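**Household Linens: Notes on the Change to Winter Bedding**

27 Oct 2018

The winter bedding has now been brought out of storage, and the present entry records how the work was arranged. Readers who followed the May entry on summer covers will recognize the general order, which was first suggested to me by Svenja Gerlach and has been kept with few alterations.

Heavy blankets are aired before anything else is handled. Ribbed and plush weaves hold their fold lines for a long time, and a blanket taken directly from a storage bag should be left in a heap on the bed for an hour, then turned once. Shaking it indoors is not recommended.

Smaller knitted articles are sorted on the bed itself, on top of the bottom sheet. Long pieces such as sleeves and leggings tend to twist along their length in the wash. They should be laid flat, drawn out gently from both ends, and folded in thirds. An off-white jersey piece and a cream blanket may share a shelf; darker items are kept apart.

Sheets are inspected last. A small yellowish-brown mark on a pale gray sheet is easily overlooked by lamplight, and the inspection is therefore carried out during the day. Marked sheets are set aside for soaking in cool water overnight and washed separately the next morning.

Loukia Galanis has asked whether cedar blocks are preferable to sachets. Both have been used in this household with acceptable results. The blocks require light sanding each year, and the sachets must be replaced. A fuller answer will be given once the hall closet has been emptied, as the older blocks are stored there behind the spare pillows. 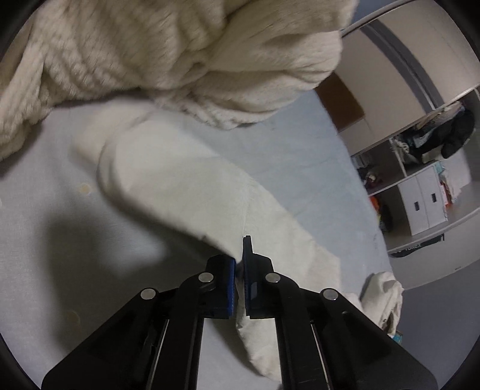 The pillows themselves will be washed two at a time on the next dry morning.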